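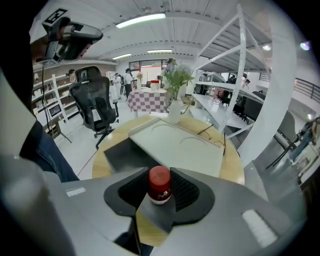 Home | Notebook | Room log | Materials | Contact

Search the notebook... Go

Workshop notebook — December, small tables

Started at 6 in the evening again, which I keep promising not to do. The plan for this month was to stop fussing over the big benches and finally sort out how we use the round tables, because everybody drifts to them and then complains that there's no space. They're nice tables! People sit down with a coffee, put down their keys and a jar of something, and before you know it the whole top is spoken for.

I pulled up the old Martens order to check what we paid (698 for the lot, delivery included) and it reminded me that we bought them as places to stop and chat. So I'm not going to turn them into storage. My rule for now is one plant, one tray or box, and whatever you're working with at that moment. Cables are my real gripe. A charger left looping across a round top takes up twice the room it would on a straight bench, and it slides off the minute you move anything. I've cleared a shelf for them and put a label on it — please use it, future me included.

Tried the glass jars with the screw lids from Cakuden too. I like them for the little stuff, screws and clips and so on, and the red lids are easy to spot on a messy shelf. Labels go low on the side, where your hand doesn't rub them off when you open the jar. The Proltitz ones had the sticker right under the lid and it was mush in 14 days.

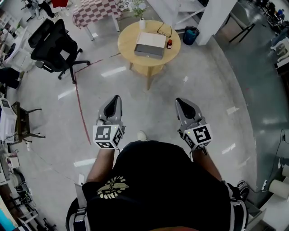 Plants next. I'd been wondering whether to give up on greenery on the work tables altogether, what with the watering and the leaves in everything, but I've come around. The tall bushy kind is lovely from across the room and a pain up close if you need to reach past it. A small-leaved one in a little white vase, off to the left of the box, suits a round top much better, and there's still space on the other side for a bottle. Glasses shouldn't get left behind the box, though, that's how I sat hunting for mine for half an hour last month.

Checkered cloths: keeping them. They wash fine at 3 in the machine's numbering (the short warm one) and they make the eating tables look like eating tables, so tools mostly stay off them.

Still to do: oil the casters on the mesh chairs, new bags for the small trash bins, ask Groltdale if they sell the white shelves singly. Then cables, again.

Recent entries
Shelf labels, second attempt
What to do with the long benches
Jar lids and where they go
Touching up the floor lines
Coffee corner, before and after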